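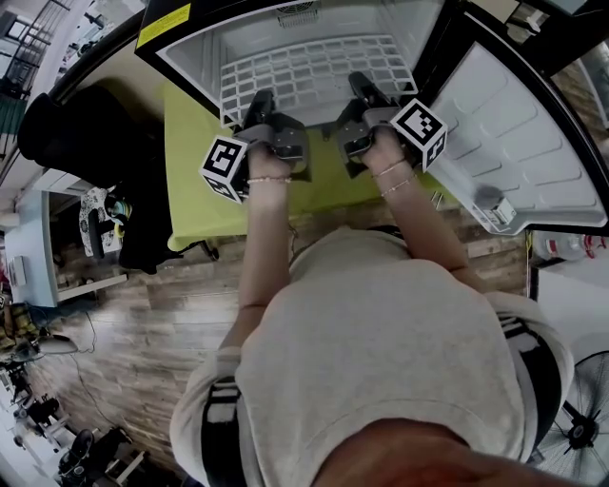

Chapter 4
Gathering Demonstrations by Hand

4.1 Why start without the robot

The first three chapters took the training data as given. A policy was fitted to a set of demonstrations, and the only questions were what model to use and how long to train it. In this chapter we go back a step and ask where the demonstrations come from.

The oldest answer is teleoperation. A person drives the arm through the task from a distance and the joint positions are logged. Teleoperation gives data that matches the robot exactly, but it is slow, and the robot has to be brought to the task. A kitchen in an occupied apartment is a poor place for an arm on a heavy base.

The other answer is to leave the arm behind and take only its hand. The person holds a gripper of the same shape as the one the robot will use and does the task directly. A camera on the gripper records what the gripper faces. The motion of the gripper is worked out later, either from that camera or from printed markers fixed to the tool. A second camera worn on the head can give a wider view of the same work, in which both markers are often visible at once.

We will use a refrigerator as the running task through most of this chapter. It makes a useful subject for several reasons. The work area is a box with one open side, so the tool must enter from a limited set of directions. The walls are smooth and pale, and a tracker that depends on visual texture has little to hold on to. Parts such as shelves, bins and strips are thin, and a small error in the angle of approach is enough to miss them.

4.2 What one demonstration contains

A demonstration, as we use the word here, is a single recording with a clear beginning and end. In the Cisternas set, which supplies the exercises for this chapter, each one has the following parts:

Video from each gripper camera, left and right.
Video from the head camera, when one was worn.
The opening width of each gripper over time.
The position and rotation of each gripper over time, in a shared frame.
A short written label for the task.

The label matters more than students tend to expect. "Clean the fridge" covers too much to be of use. "Take hold of the strip with the right gripper" can be checked by anyone who opens the file.

The two kinds of video do different jobs. The head view shows which part of the appliance the person is working on and how the two hands are placed relative to each other. The gripper view shows contact.
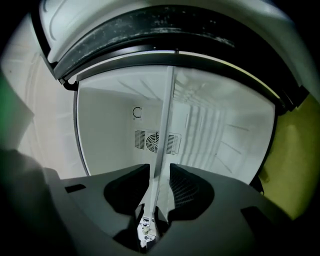 It is the view the policy will have when it runs on the robot, so anything the person needed to know that is missing from it will be missing for the policy too. If the operator leaned over and looked around a corner before reaching, the gripper camera has no record of what was learned by looking. We return to this problem in Section 4.5 under the name of hidden information.

4.3 A small collection, start to finish

The Cisternas set was gathered in September by a group under Vicente Yáñez, using a pair of grippers and a recording program called Umov. The plan called for 102 demonstrations of refrigerator tasks. After review, 80 were kept.

Most of the rejected files failed for ordinary reasons. In some, a marker was turned away from the head camera for too long and the track could not be filled in. In others the two video streams had drifted apart in time. A few were sound recordings of the wrong task — the operator had skipped a line on the sheet.

Yáñez's notes, dated December 2018, give the median length of a kept demonstration as 52 seconds. They also record a change made partway through. At first the operators were told to work at their normal speed. The resulting video was blurred whenever the tool turned, and the instruction was changed to "move as if the shelf were full of glasses." The later files are longer and much easier to track.

Before reading on, open any file from the set and watch the gripper video alone, without sound and without the label. Write down what you think the task is and the time at which each finger first touches something. Then compare your notes with the opening-width signal. The two will rarely agree to the frame, and the size of the gap is the subject of the next section.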